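4.2 Choosing between the two hands

We had hoped, when we began, that one hand would serve us for the whole study, and it took us rather longer than we would like to admit to give up on that idea. The Ludex hand has wrapping fingers and is very forgiving with molded shells like the one in Figure 3, where a good hold on the broad end matters more than exact placement. 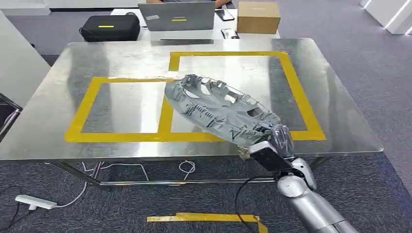
Figure 3. A gray molded part held over the taped zones of the steel table.

The Bivgate hand, on the other hand (if the reader will forgive us), closes faster and asks for a cleaner approach. We gave each of them 20 trials per part on the same arm, with the same Jundus controller and the force limit left at setting 4, and we kept the wrist camera running all the way through. 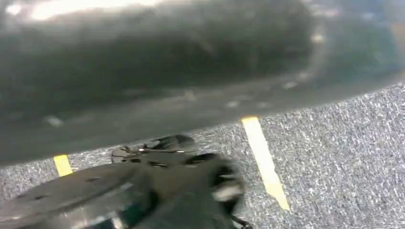 Wrist views are dear to us, but they suffer badly from blur and glare at close range, so we let the head camera decide the approach and used the wrist only for the last 7 centimeters. Crates were a harder matter, as a small error in the angle of approach grows quickly along a long side wall, and we spent many happy afternoons arguing over it.

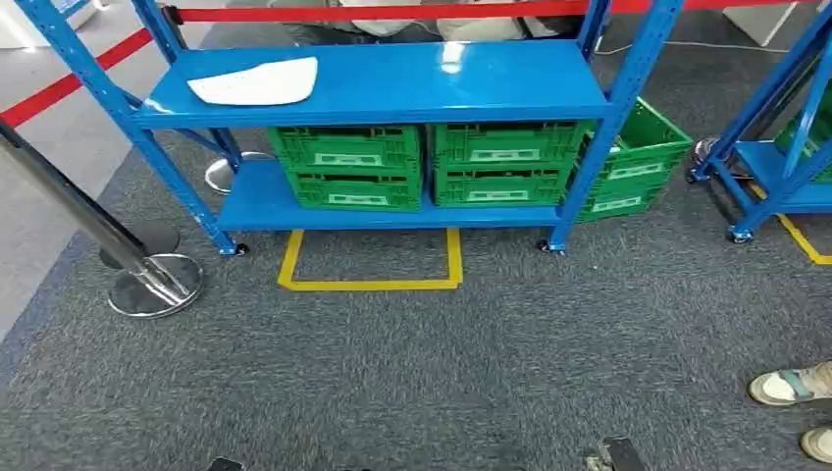
Nele Dierckx argued that the crates should be scored apart from the molded parts, as a single average would flatter whichever hand did well on the easier shapes. We have followed her advice in Section 5.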